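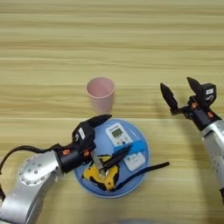

Plollport council wants households to stop using the kitchen between four and nine in the evening, or at least the power-hungry parts of it, and it is prepared to post them a gadget to help. Under the Off-Peak Kitchens trial, 259 homes will be asked to shift their cooking, dishwashing and kettle-boiling outside the dinner peak from November. The pitch leans heavily on small habits and small devices, the kind of white digital timer or meter with a grey-green screen that ends up on a plate with something blue lying across it and a pink cup standing nearby. Anyone who has owned one will have a fair idea of how long the enthusiasm lasts.

The trial is being run by Gollance, the energy adviser the council hired last year, using software from Ketilsson. Households that cut their evening use get $40 off a quarterly bill. Households that don't will get nothing, along with a weekly message telling them how they went compared with the rest of the street.

Council papers put the cost at $823 a home once the software licence, postage and phone support are counted. The papers say the spending will be "recovered through avoided network charges over the medium term", without saying how long the medium term is or who does the avoiding. Spread over four quarters, the most any household can get back is $160.

There is also the matter of who signed up. Of the 594 households that expressed interest, the council picked those with a smart meter already fitted and at least two years at the same address. Renters who move often, and people in the older flats near the wharf, are mostly out. A group made up of settled, keen people who asked to be included will probably save some power. Whether the rest of Plollport would is another question, and the trial has no comparison group to answer it.

A similar scheme at Diro, up the coast, was quietly wound up after one winter. The final report there praised "strong engagement" and gave no figure for electricity saved.

Gollance said in a written statement that the Plollport design had "taken on the learnings" from Diro. Asked which learnings, the company referred the question to the council, which referred it back.

Letters to the chosen households go out next month. The council says results will be published, but has not set a date.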